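Plillivico Galleries: Soft Furnishings and Snack Remains

Posted by Jacinto Barajas, June 8, 2026

Welcome back to the least ambitious gallery on Plillivico. Regular visitors will remember the November set, which was mostly a chair with coats on it and still drew 563 visits, a figure I have mentioned to everyone I know and a dentist. This batch stays in one place and looks at what ends up on top of what: cloth on furniture, candy on cloth, a caterpillar among the candy.

I have a soft spot for color schemes that were never agreed on. Purple over beige with pink bedding underneath is a bold opening bid. A green tablecloth with hearts and flowers on it ought to be the calm one in that company, and then someone opens the snacks. My sister, who buys her curtains from Magaña and irons them, looked at these for a long while and asked if I was eating properly.

Click through at your own pace. There are 2 pictures, so your own pace should be fine.
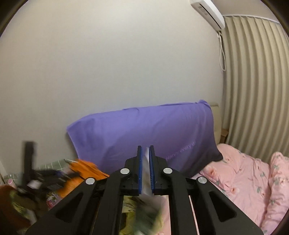
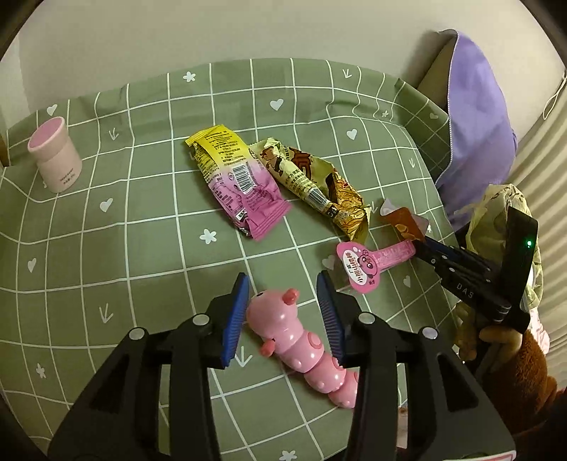 First, the purple cloth over the headboard, with crumpled yellow fabric in the mix; second, the pink caterpillar at table with two crumpled wrappers and a pig on a stick.

Some notes for the people who write in. The caterpillar has bumps down its sides and a little nub on its head, and I consider it the best-dressed party present. The pig is printed on the candy, along with some Chinese text I can't read, so please don't ask me for the flavor. The pale pink cup is at the upper left of the second picture, for the three of you who follow cups.

On headboards: I was firmly told last time that upholstery should be left alone to be upholstery. I disagree. A beige headboard is practically a coat rack with better manners, and if you have a large purple cloth you have to put it somewhere.

Prints of anything in this gallery can be ordered through Prinitz in the usual size, 150 mm on the long side, matte only. Glossy made the wrappers look expensive. To date I have sold one print, of the chair.

Next gallery: drawers, mostly the Porkow dresser, whose bottom one has to be opened with a foot.

Comments are open until I get tired of the curtain people.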